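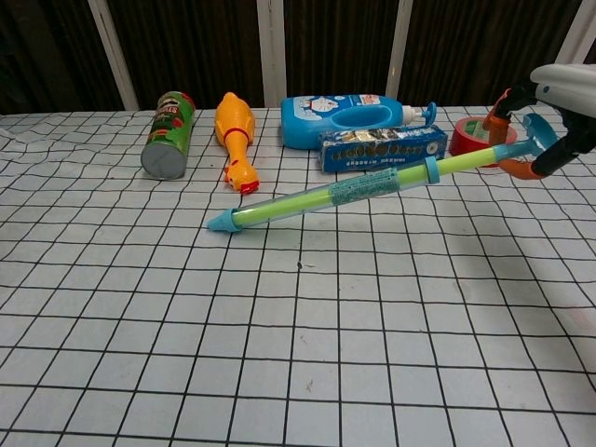
Re: [chore-bots] tidying a table, are we there yet

From: Vivek Kushwaha
Date: 27 November 2018

Quick one, between meetings, so excuse the typing.

> Saw the Rindon video again at my brother-in-law's. He wants to know
> when he can buy one to clear up after the kids. I said ten years, he
> said the video shows it working now. Who's right? Also is anyone
> getting decent numbers on mixed toys and household stuff, or is it all
> still blocks and cups?

You are, more or less. Maybe less than ten for some of it.

Mixed stuff is what we've been on since February. Toys, a chip can, tape, detergent bottle, whatever was in the cupboard. Table with the grid cloth on it, clear one thing at a time, put it where it goes. A five year old does this while complaining. The arm does it in silence and takes a lot longer.

Numbers, since you asked. 143 objects in the full set now, 3,298 logged grasps. Picks on things it has seen before, almost 80 percent first try. New things, well below that and I don't want to put a figure on the list until I've rerun it. Boros planner is the same one as last year, only the grasp scoring changed.

What's easy: boxes. Anything with two flat sides and not too heavy. Tape rolls are OK if they lie flat, less OK on edge, they go for a walk.

What's not easy:

Clear plastic. The pump water gun is my favorite bad object. See-through tube on the outside, green barrel inside, and the depth sensor can't make up its mind which of the two it's looking at. So we go for the handle. It's a T shape, solid light blue, good edges, fingers get a proper hold of it. But then all the rest of the toy is hanging out on one side, and if you lift quick the nozzle end swings down and clips whatever's next to it. Also it's a pump! Pull on the handle and you may just get a longer water gun. A person holds the tube with the other hand without thinking about it. One arm, no other hand.

Rubber chicken. Squashy, long, bends in the middle. Picking it up is fine, you can hardly miss. Putting it down where you meant to is another matter.

Detergent bottle. Full versus half full is a different object as far as the wrist is concerned. We only use empties so far, which is cheating a bit and I'd rather say so. If you read a paper with a bottle in it check for this.

On the Rindon video – watch the cuts. I'm not saying it's fake, the people there are good. But every object starts with clear space on all sides and the handle facing the arm. Nobodys kitchen looks like that. Ask for one uncut run with things touching and see what comes back. I'd like to see the same from Dotari before believeing the laundry claims.

Shop floor is a different story and I think we mix the two up too much on this list. Oton has had bin picking going on one line for a while, same part all day, good light, a fence. That's a chore too I suppose, it just isn't tidying.

Two questions back to you:

- does anyone have a sane way to score "put away"? We count it if it lands in the right bin, even upside down. Feels generous
- 5 fresh objects a week into the set, or hold them all back for a proper test at the end? We do the first, arguing about the second

Can send the object list if someone wants it, it's a messy spreadsheet. The tape is in there twice, will fix.

Vivek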